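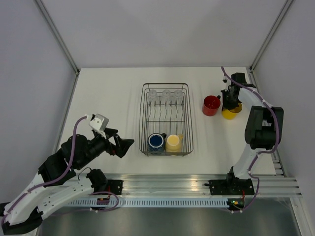 Gwynne two-arm bench kit

Sellano kit no. 23, shared workshop edition
Page revised Sunday, September 22, 2019

The Gwynne is a bench kit for two small arms on one shared rail. It is sold as parts for assembly at home or in a club workshop. The buyer supplies the table, the walls and the computer. The layout described on this page is the build by Myfanwy Wynne and Normand Beaulieu at the Tratilwood workshop, set up for crockery handling with a wire dish rack.

Frame and mounting

Both arms bolt to black plates on a grooved aluminium rail along the front of the table. Leave the plate bolts finger tight until both arms have been swung through their full reach, then tighten from the inside out. The rail may run past the end of the table; trimming is optional and does not affect stiffness.

A perforated cable channel fits below the rail. Arm cables are tied along the outside of the segments, with a free loop at each joint. Check every loop with the joint fully folded before trimming the ties. A tie placed over the elbow motor will pull on the plug.

Grippers

Each arm takes the Foltalier two-finger gripper with black textured pads. Pads are a wearing part and are sold in pairs. The standard closing force suits cups and mugs of ordinary household weight. Glazed ware should be tested at the lowest setting first, with a folded towel under the work. 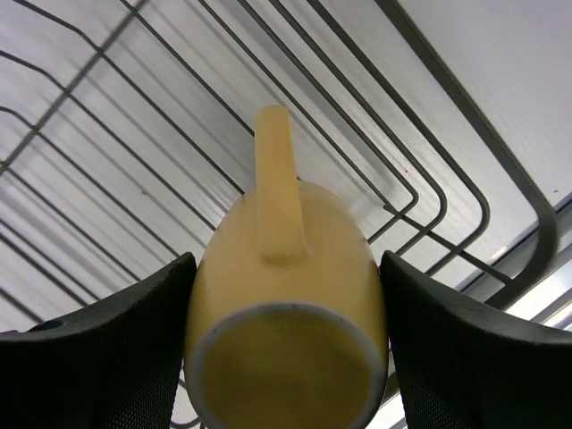
Foltalier gripper holding a yellow mug, handle up, at the wire rack.

Grip depth is set in software. For round ware the builders use a depth of 23 mm from the pad tip. A shallower grip lets the mug turn about its own weight when lifted; a deeper one brings the pad tips too close to the rack wires. The setting is stored per arm and must be entered again after a pad change.

Wrist camera

The camera bracket clips on above the gripper and is held by 3 screws, supplied. Run the cable back along the arm before the first joint is tied. 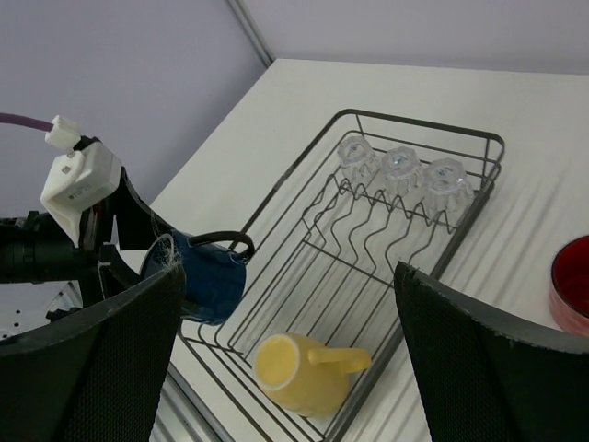 Camera angle is the setting most often got wrong in home builds. Both fingers should show in the lower corners, with enough of the table beyond them to judge the approach. Wynne sets the angle with the rack already in place and moves the bracket until the clear cups at the far end can be seen past the open fingers. Clear ware is hard to pick out against a white table, and a darker mat is worth trying if detection is poor. Recalibrate after any change of angle.

Supplied

Rail, end stops and cable channel
Arm mounting plates with bolts
Foltalier grippers, one per arm
Camera brackets and screws
Cable ties and spare pads

Not supplied: arms, control boards, power supplies, rack and crockery.

Assembly time is 8 hours for one person with hand tools. Replacement pads in the softer grade will be stocked from November. Orders placed before then ship with the standard grade.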